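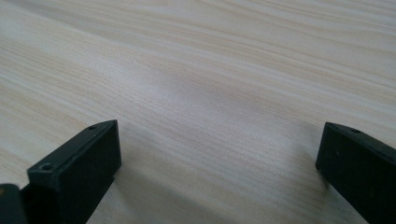 Tabletop at the hall, light wood grain

Turnumside Allotment Society
Minutes, March 3, 2022

Present: Ysaline Picard (chair), Raphaël Hervieu, Timothée Guérin
Apologies: Sandrine Baudry

1. Last minutes agreed.

2. Water. The October bill was $260. Timothée wants a second tap by the lower plots - quote to come.

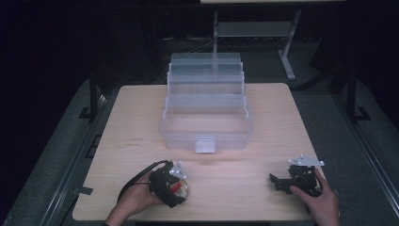 3. Seed order. Beans and onion sets to be ordered together this year. Limit $200. Raphaël will collect from Tonthorpe.

4. Paths. Wood chips agreed for the main path only. Plot holders to keep side paths clear.

5. Any other business. Two plots are vacant. Ysaline to write to the waiting list.

Related
Plot rules
Waiting list form
Minutes, October meeting

This site uses cookies. Accept / Decline
© Turnumside Allotment Society | Contact | Back to top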